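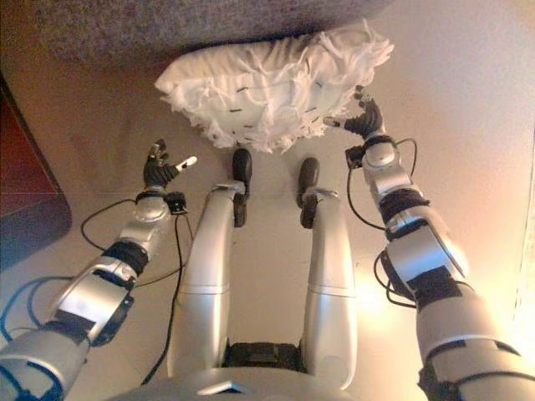
Page last changed: November, by Randi Eklund

Review: Kisadon humanoid, household handling demonstration
Open day at Rultora, Fjeld building

The Equipment Review Office attended the afternoon session, which began at 2 p.m. and was led by Ingegerd Grønli. The program listed 6 household tasks. This review covers the handling of soft goods, the part of most interest to our member residences.

The white ruffled piece is a hard test for any machine. It has no firm edge, and its wispy border gives the fingers little to hold. Kisadon took the lower right edge in its right hand and kept the left hand low, open and clear of the fabric. Visitors asked why both hands were not used. Ms. Grønli replied that the operator may choose either method, and that a second grip was shown in the morning session.

We found the arm movements steady and the pace slow. The black cables hang in loops along both arms. We would like to see them covered before the unit is used near bed rails or drawer handles. The silver shells wipe clean easily, but the black sleeves on our demonstration unit must be removed for washing, a task that took Helge Sjöberg 21 minutes.

Noise was low enough for normal conversation. The printed guide is clear, although the section on charging refers to an older model.

Rating: suitable for supervised trial. Not yet recommended for purchase.

Questions about this review may be sent to Tuva Vik, extension 2335.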